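The Flurstead Register of Deaths Notified
Entry 237

The Office of the Register records with regret the death of Ambrose Rizzi, formerly Keeper of the Lock at Brarholm, aged 79. Notice was received from his niece, Mimoza Shehu, on 20/09/2022 and was entered the same afternoon.

Mr Rizzi was born at Fellov, the youngest child of a bargeman. He came to Brarholm at sixteen to assist the then Keeper, and was appointed in his own right when that gentleman retired to the coast. He held the post for 39 years. During this period the lock was drained for repair on 3 occasions, and on each of them Mr Rizzi declined to take leave, remaining in the lock house to record the passage of no boats. The relevant pages are held by this Office and are in good order.

He did not marry. An engagement was notified one May and withdrawn the following week, both notices being in his own hand.

In accordance with custom, the draft of this entry was read aloud to those persons who had asked to attend.

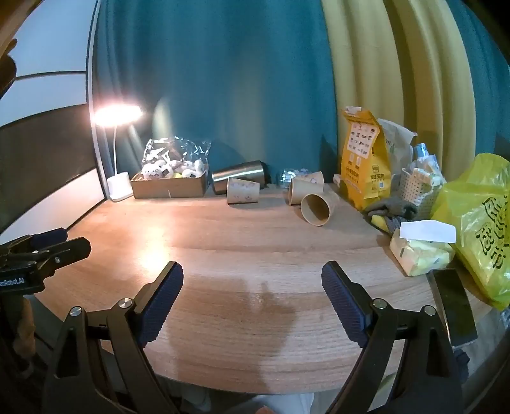

Viola Grasso wished it to be noted that the second notice was not in his hand. She had written it herself, she said, at the lock house, while he held the ink, and he had corrected her spelling of Brarholm. She did not want the first notice altered.

The Registrar thanked Miss Grasso and asked whether she wished the reason for the withdrawal to be entered. She replied that her mother had been ill at Fellov, that the illness had gone on for eleven years, and that by then it had seemed late to raise the matter. The Registrar observed that there was no column for this. It was agreed that it should be written in the margin.

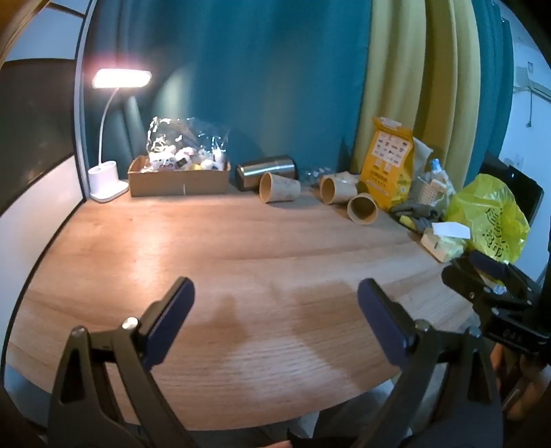 The lock journals were then produced in support of the dates given. They show that on the first evening of every month Mr Rizzi entered a single foot passenger, crossing by the upper gate in the direction of Fellov, and on the same night a single foot passenger returning. There are 196 such crossings. No name is given and no toll was taken.

Miss Grasso was asked whether she could identify the passenger. She said that he generally brought pears.

The entry was amended accordingly and signed by Mimoza Shehu for the family. Miss Grasso signed beneath her, and the Registrar lent her his pen.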